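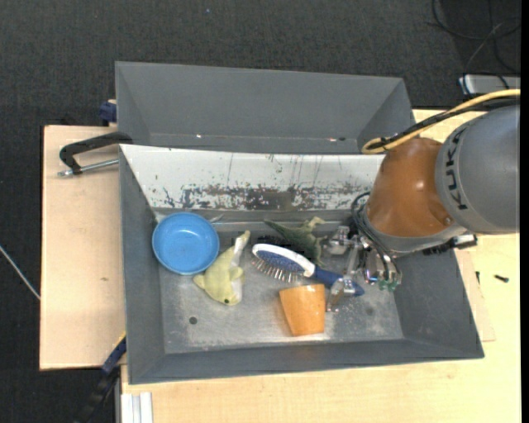
Rovidden gray metal bin, large size
Reviewed by Zineb Erraji

I bought 2 of these in November to replace a set of Skukix plastic tubs, and have used them every day for mixed household items: bowls, cups, brushes, soft toys.

Construction. Sheet metal, gray finish, sloping side walls. The slope helps when lifting out a shallow bowl, as there is room for fingers under the rim. A hairbrush or a toy dinosaur can lie at any angle without bridging the walls.

Wear. The floor scuffs early and the marks do not polish out. Mine are cosmetic only - no dents, no change in flatness.

Noise. Poor. A hard cup dropped from hand height rings loudly. A Diltunine felt liner cures this but collects hair, and I removed it after a week.

Cleaning. Damp cloth, then dry. Small debris gathers where the walls meet the floor and needs a narrow brush.

The Rizk equivalent is lighter and has handles, but its floor flexes under load. I would buy the Rovidden again for a fixed position on a table - less so for carrying.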